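ok so I said I'd write up the Nandlow TB screening thing and then didn't for two weeks. doing it now on the bus, sorry in advance for spelling

background for anyone new. Nandlow is the estate behind the old bus depot. one GP surgery, one pharmacy, a lot of shared houses. TB numbers there have been higher than the rest of town for years and everyone in public health locally knows it

in June the clinic in Ulloa sent the x-ray van out. mornings only. 332 people invited by letter, 139 turned up

that's not great but it's not terrible either?? last time the van came it was nearly 70. same streets, same van

what changed: letters in more than one language. a phone number that a person picks up. van parked by the shops and not at the leisure centre, which is two buses away if you live at the Matden end

also Houda Helmy. she's the TB nurse and she went door to door in the evenings, 6 till 8, on top of her normal caseload. I don't think that was in anybodys budget

asked her what people say when they open the door. mostly "I had the jab at school so I'm fine". the BCG helps protect small kids from the worst kinds. it's not a lifelong pass for adults

second most common: "I haven't got a cough". you can carry it for years with no cough. latent TB, you're not ill, you can't give it to anyone, but it can wake up later. there's a blood test and there's treatment

third one is work. people on shifts at the Toltura warehouse can't do a 10am slot. they get paid by the hour. a van that packs up at noon is no use to them and they've said so, more than once

so the ask from the clinic is two evening sessions a month. that's it, that's the ask. council has had the letter and we're still waiting

someone replied saying just send everyone a text. they did. 100 texts went out as a trial and a lot of the numbers were dead. people change sims, people move rooms

if you've had a cough for more than three weeks, night sweats, losing weight without trying, go and get seen. treatment is free on the NHS whoever you are, and the clinic will not ask about your visa

will post the evening dates if we ever get them. my stop, bye
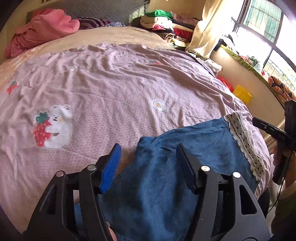
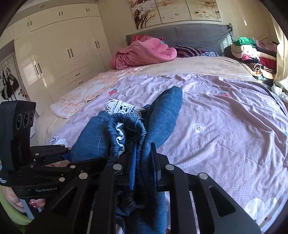
blue denim-type fabric on the bed, gripper in both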